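Hosting a casino night at home: my kitchen and workshop tips

by Dilruba Fakir
October 2018

I've been putting on a casino night in our front room for years now, and people keep asking how I get the table to look right without spending a fortune. So I've written it all down, messy bits included!

Start with the surface. Cards won't slide on a bare dining table, and chips make a dreadful racket on it. Mine is a piece of green baize stretched over an old door, with a layer of thin wadding underneath (I used an old cot blanket). Pull it tight and staple from the middle of each side outwards, leaving the corners until last. If you staple the corners first you'll get a ripple right where the dealer sits, and I speak from bitter experience.

For the edge I cut foam pipe lagging down its length and pushed it on all the way round, then covered it in black leatherette. Two evenings' work, and most of that was me looking for the staple gun.
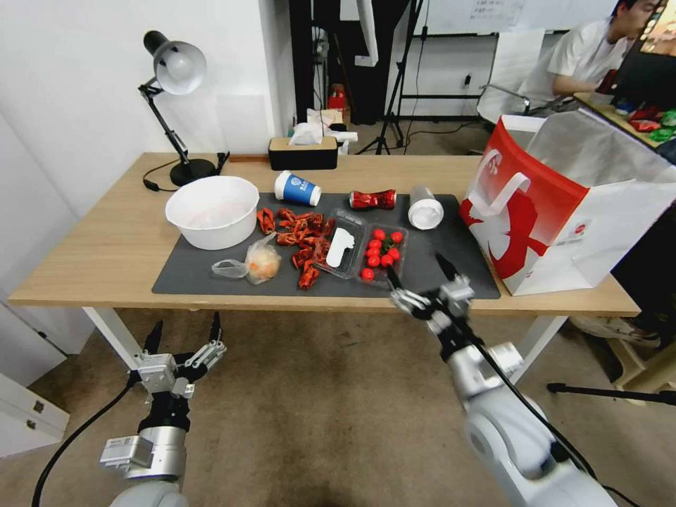
Reading time: 2 minutes

Now, food. Anything greasy is banned from my table. Crisps are the worst - one bowl of cheesy ones and the whole pack is sticky by nine o'clock. I put out things you can eat with a cocktail stick, so cubes of cheese, olives, little sausages, that sort of thing. Drinks go on a stool beside each player and never on the baize.

If somebody does spill, blot it with a dry tea towel and keep blotting. Don't rub! Red wine gets cold water dabbed on, then more blotting. Candle wax I leave to go hard, lift off with a blunt knife, and then go over with brown paper and a warm iron.

Plastic cards clean up nicely with a barely damp cloth. Paper ones don't like water at all, so I shake them in a freezer bag with a teaspoon of talc and wipe each one with kitchen roll. It's dull, but do it in front of the telly.

Chips can go in a washing-up bowl of lukewarm water with a squirt of washing-up liquid, as long as they're plain plastic or clay composite with no paper stickers in the middle. Give them 30 seconds, no more, and dry them on a towel straight away. I store mine in cutlery trays, one colour to a slot.

Our roulette wheel came from a car boot sale and wobbled terribly. I checked it with a spirit level, slid bits of cereal packet under the low side until the bubble sat in the middle, and put a tiny drop of sewing machine oil on the spindle. Spins like a dream now - next on my list is a proper box for it, once I've found some decent hinges.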